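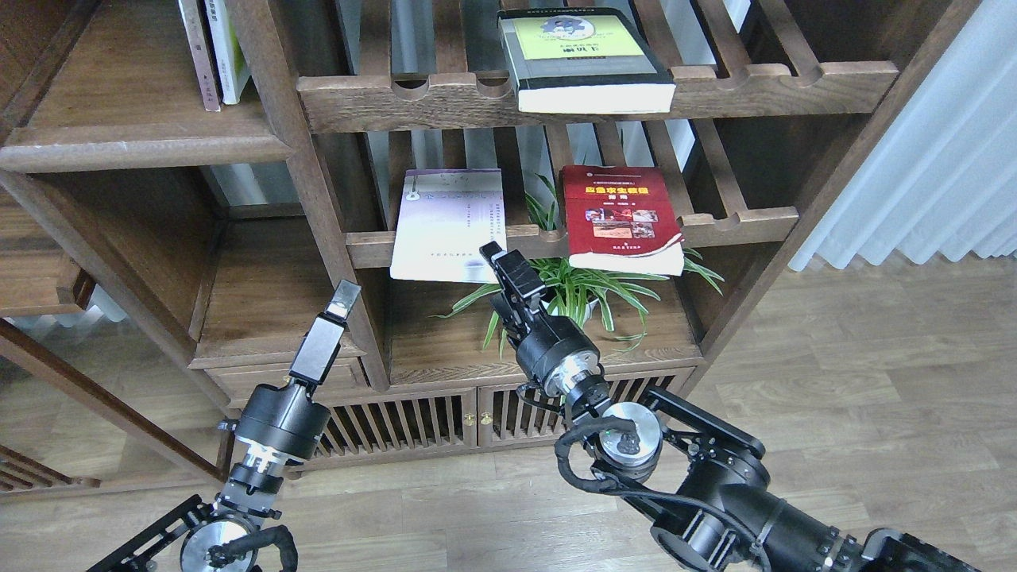 Fig. 1. Open shelving in dark brown wood, with several books and a spider plant on it.

Household Interiors and Materials, Unit 4
Wooden shelves: load, span and sagging
Notes by Pylyp Zinchenko, Vullden Evening College

These notes follow the lecture and add some parts for which we had no time. Please read them before the workshop. The calculations are simple, but bring a calculator.

1. Why a shelf bends

A shelf board is a small beam. It is held at the two ends, sometimes also at the back, and the load presses down between the supports. When a beam bends, its upper side becomes a little shorter and its lower side a little longer. The wood resists this. How strongly it resists depends on the material and on the shape of the board.

Most shelves at home do not break. They sag. A board can carry a load safely for many years and still look bad, so for furniture we usually check the bending first and the strength second.

2. The four things that matter

Load. If you double the load, you double the sag. This is the easy one.

Stiffness of the material. A material which is twice as stiff will sag half as much. Oak and beech are stiff, pine is less stiff, and chipboard is much less stiff than all of them.

Thickness. The sag depends on the third power of the thickness. If the board becomes twice as thick, the sag becomes eight times smaller. Students are often surprised by this, so try it with numbers until you believe it.

Span. By span we mean the free distance between the supports. When the total load stays the same, the sag grows with the third power of the span. But on a bookshelf the total load does not stay the same, because a longer shelf holds more books. If the shelf is filled from end to end, the sag grows with the fourth power. A full shelf with twice the span will sag sixteen times as much.

The depth of the board (from front to back) also has an effect, but it is a direct one only. A board twice as deep is twice as stiff. Usually people then put a second row of books behind the first, and the advantage is gone.

3. How to estimate the load

Weigh the things if you can. Take the books which will really stand on the shelf, put them on a bathroom scale in small piles, and add the results. Then measure how many centimetres of shelf they need. Art books and magazines on coated paper are much heavier than novels of the same size.

For plants, remember that the pot is heavier after watering. Weigh it then. A heavy pot is also a point load, which means that all its weight comes on one small place. In the middle of the span it gives the largest bending. Near a support it does very little harm.

Worked example A. A shelf is 500 mm between supports and carries a certain load per metre. A second shelf, of the same board, is 1092 mm between supports and carries the same load per metre. How much more does the second one sag?

The ratio of the spans is 1092 / 500 = 2.184.
The fourth power of 2.184 is 22.75.
So the longer shelf sags nearly 23 times as much.

Please notice that we did not need to know the wood, the thickness or the load. They are the same in both cases and they disappear from the comparison.

Worked example B. The owner of the longer shelf puts one upright exactly in the middle. If the thickness of the upright is neglected, each span is now 546 mm. The ratio 546 / 500 is 1.092, and its fourth power is 1.42. One upright has changed 23 times into less than one and a half times. (Here we treat each half as a separate board. If the board continues over the upright in one piece, the result is even better.)

4. Sag that comes slowly

Wood under a constant load continues to bend with time. This is called creep. The sag you measure on the first evening is not the final one. For solid wood in a dry room it is reasonable to expect that it will become one and a half times to two times as large. For chipboard, take more.

Creep is worse in damp rooms, and worse again where the air changes often between damp and dry. Some of it stays when the load is taken away. You can turn a bent shelf upside down, and for some time it will look straight again, but the cause is still there.

5. What can be done

Put in an upright. It is normally the cheapest method, and example B shows why.

Fix a strip under the front edge. A strip standing on its narrow side is stiff for its weight. Glue it along the whole length; if it is held only by a few screws, the two parts slip a little and you lose a part of the stiffness.

Support the back edge. A batten screwed to the wall, or a solid back panel fixed to the shelf, will hold the rear half well. The front edge still bends, so combine it with a front strip on long spans.

Use a thicker board. Look again at section 2 before you decide that it costs too much.

6. Fixing to the wall

Every tall bookcase must be fixed to the wall near the top. Put the heaviest things on the low shelves. In the Porkidgate flats, where we will make our visit in January, the inner walls are hollow and an ordinary plug will not hold in them. There you must find the studs, or use an anchor made for hollow walls and respect the load which is printed on its packet.

A bookcase 2000 mm high standing on a thick carpet can lean forward. Check it with a level after it is filled, and put a thin wedge under the front if it is necessary.

Exercises

1. A full shelf sags 6 mm. The owner replaces the board with one of the same wood that is twice as thick. What is the new sag?

2. The same full shelf, with the old board, is shortened to half the span and is again filled from end to end. What is the sag now?

3. Measure one loaded shelf in your home. Stretch a thread between the ends, under the board, and measure the largest distance from the thread to the lowest point of the board. Write down the span, thickness, material (if you know it) and how long the load has been there.

Bring the result of exercise 3 on paper. Answers to 1 and 2 are on the sheet beside the door of the workshop.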